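ok so everyone keeps asking if robots can do our picking at Pevside yet. short answer, sort of

Friday at the Palgate site. arm over a gray bin, mixed stuff in one half, other half for drop-offs. boxes fine. bags with strings - ugh

best run was 41 items before somebody had to step in. worst was 3

my kid wants to know if it can do her room. no. laundry is a bag with strings times a thousand

would i pay for one at home? ask me in 9 years, teh dishes can wait 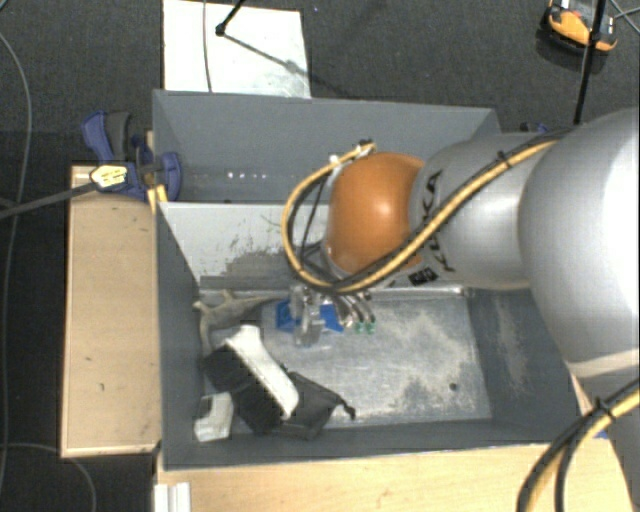
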